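**Press release – for use from June**

# Misteo opens its backyard egg collection to outside teams

Misteo today makes available the first part of its outdoor collection for household robots. The part carries the name Jinstead, after the simulated yard in which all of it was gathered. It contains 3,905 recorded attempts at one task: to find decorated eggs in a yard and to put them in a wicker basket, with two robot arms which are guided by a person.

The collection is intended for groups who train robots by showing them examples. Until now, most of the material that Misteo has published was gathered in simulated kitchens and at work tables. The yard was chosen because customers of the company asked more and more often for help with jobs outside of the house, such as picking up toys before the grass is cut. The egg task is small, but it asks for many of the same skills. The arms must approach an object near the ground, take it without pushing it away, bring it to a container and let it go.

**How the work is done**

Every attempt is made by an operator, who wears a headset and holds one controller in each hand. The operator sees the yard from the position of the robot and moves the two arms with his or her own hands. The simulator, which Misteo calls Teller, writes down the position of each joint, the state of each gripper and the view of the robot during the whole attempt. When the operator is finished, a reviewer plays the recording again and gives it one of 3 marks: complete, partly complete, or failed.

The failed attempts are not thrown away. They are delivered in a separate folder, and each one has a short note in plain words. Typical notes are "egg rolled from the gripper", "basket pushed over" and "released too early". Teams who want to use only the good attempts can leave this folder out, but Misteo recommends to look at it at least one time.

An operator works for no more than 20 minutes before a pause. In the first weeks the sessions were longer, and the reviewers could see in the recordings that the movements became less careful near the end. Those early sessions are not included in the release.
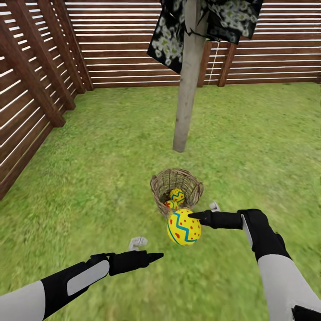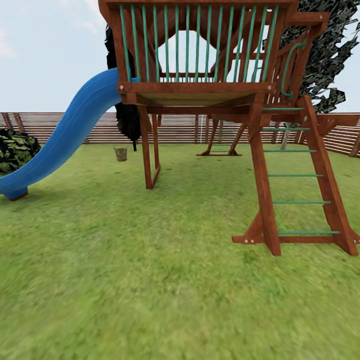
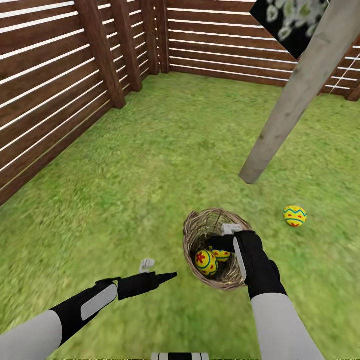 *Views from the Jinstead yard in simulation.*

**Why an egg and a basket**

The first plan was to use plain balls. They were easy to build in the simulator, but the operators quickly found one way of picking them up and repeated it every time. A learning system that receives the same movement many times learns that movement and not much more. An egg is rounder on one end, it can lie in different directions, and the best place to take it changes from one attempt to the next. The operators had to look first and decide after.

The basket gave other difficulties. Its opening is round and the rim stands above the grass, so the gripper has to come from above or over the side. Some operators like to put the egg down from above with one arm. Others bring it close against the rim and use the second arm for help. Misteo did not give a rule for this. The instructions say only where the egg must be at the end, and the way to get there is left to the operator. For this reason the collection shows several habits next to each other, and the file for each attempt has an operator number so that these habits can be studied.

There was discussion inside the company about this choice. A more strict instruction would give cleaner data, and a small model would learn from it faster. In tests made by Misteo with its own training program, the model that learned from the mixed habits was slower in the beginning. Later it was better at continuing when an egg was in an unexpected place. The tests were done only in simulation, and the company makes no promise that other programs will show the same result.

**What is in the release**

Each attempt comes as one folder. In it the user finds:

- the view of the robot as video
- the joint positions of both arms, with time stamps
- the open or closed state of each gripper
- the start position of every egg and of the basket
- the mark from the reviewer, and the note if there is one
- one sentence that describes the task in everyday words

The sentences were written by the operators themselves after their session. Misteo corrected the spelling but did not change the words. So one operator asks the robot to "put the eggs away", and another one to "collect everything in the basket please". People speak to machines in many ways, and the company wanted to keep this variety.

The yard itself is also part of the package. Users of Teller can load it, change the light, move the objects and record more attempts of their own. Users of other simulators receive the shapes and textures as separate files. A few of the plants and trees look simple when they are seen from near. Misteo is aware of this and has kept them as they are, so that the yard in the package is the same yard as in the recordings.

**Work with Ackah**

The checking of the recordings was shared with Ackah, a company that prepares training material for machine learning. Reviewers from Ackah gave the marks without knowing which operator had made the attempt. When a reviewer was not certain, a second reviewer looked at the same recording, and if the two did not agree, the lower mark was used. Ackah also wrote the guide for reviewers, which is included in the release so that other teams can mark their own attempts in the same way.

The cooperation will go on for the next part of the collection. Recording has already started, again in the Jinstead yard, with small garden tools in place of the eggs. Long objects are harder to turn in the gripper, and the first sessions show that the operators use both arms together much more often. Misteo has not yet fixed a date for this part.

**Known limits**

Misteo asks users to read the following points before they start. All attempts were made in simulation, and the grass does not hold the eggs back as real grass would do. An egg that is touched lightly can roll farther than expected. The grippers have no sense of touch in this version, so the operators judged only with their eyes. Left-handed operators are few, and in most of the attempts the right arm does the larger part of the work. A list of the attempts where the left arm leads is included for those who want to balance their training.

**How to get it**

The Jinstead part is free for research and teaching. Companies that want to use it in a product need a license, and the conditions are in the package. A small sample with complete and failed attempts can be loaded first – it is enough to test if the format works with the user's own program. Requests, corrections and reports of wrong marks can be sent to the data desk of Misteo through the contact form. Corrected marks are published together with the next update, with a list of what was changed.

**About Misteo**

Misteo builds simulated places and recording tools for teams who teach robots by example. The company develops the Teller simulator and publishes collections for household tasks.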